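Trorura Dining Room Working Group
Minutes, Oct 18, 2026

1. Minutes of the September meeting
Approved with one correction: the tray order is with Mondano, not Dhillon.

2. Plates
Dhillon has confirmed 400 white ceramic plates, wide rim, deep well. Delivery is to the Ivwood store. Chipped stock from the old set is to be withdrawn once the new plates are shelved. 17 chipped plates were logged in September.

3. Budget
Approved spend is 3,000 for the year, of which 2,000 is committed to plates and trays. Placemats to be paid from the remainder.

4. Table layout
Members reviewed the light green tray with the white plate and the striped placemat on a white tabletop. With the tray on the left, its right edge sits on the placemat and the plate rim comes very close to the tray rim. Agreed to keep the striped placemat. Spacing between tray and plate to be set before the layout card is printed.
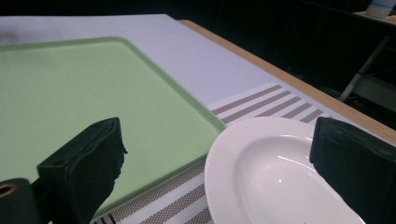

5. Actions
Mondano to quote for a narrower tray in the same green.
Layout card to be redrafted with the tray clear of the placemat.
Ivwood to confirm shelf space for the plates.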